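About Dernuline Press

Most small presses will tell you they were founded on a love of story. We were founded because we had read too many fantasy series that promised nine books and delivered four. Dernuline publishes science fiction and fantasy in finished sets. If the last volume isn't written, we don't sign the first one.

We work out of two rooms in Prorndale and put out a handful of titles a year. Our longest project so far is the Zarnita cycle, which came to us as 3,559 manuscript pages and left as five books. The author still thinks we cut too much. We think there are 400 pages in the middle that could go tomorrow.
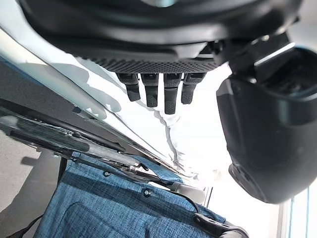 We have doubts about a lot of what gets called worldbuilding. A glossary isn't a world, and a map with forty rivers on it tells us the author likes drawing rivers. What we look for is the dull physical stuff that makes a made-up place hold together. If your story has a mechanical hand in it, we'd like to know that it has four black fingers of different lengths with little dots of grip on the tips, and we'd like to know that before we hear who forged the empire. Submissions that open with the empire usually get read last.

Our first printings run to 2,000 copies. We don't claim to have sold out of anything we haven't sold out of, and

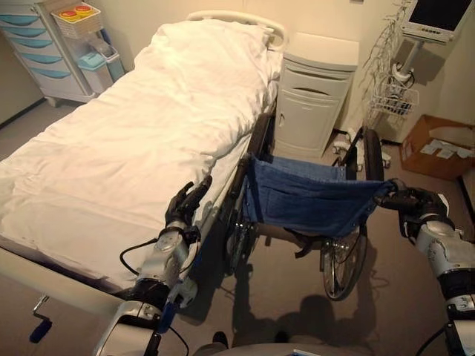
we don't put "bestselling" on a cover on the strength of one good Friday in an online category with six books in it. Reviewers get the whole book, never a sampler. Blurbs are printed only if the person giving one has read to the end — we ask, and the answers have been educational.

The open reading period is November. Last time it brought in 940 submissions, and every one was read by a human being at least as far as page ten. Whether page ten is far enough is a fair argument to have.

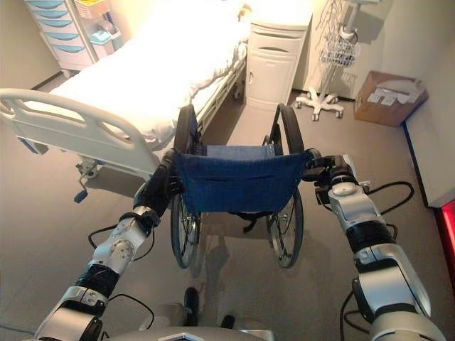
Fabbri wrote in to say that page ten is nowhere near enough, that half the good fantasy ever printed is a slog until chapter three, and that a press which complains about other people's unfinished books might try finishing the ones it's sent. We printed the letter out and pinned it over the kettle. The limit is now page twenty. We're not convinced it has changed a single decision, but the reading takes longer.

Queries are answered by mail or email. We don't do phone pitches.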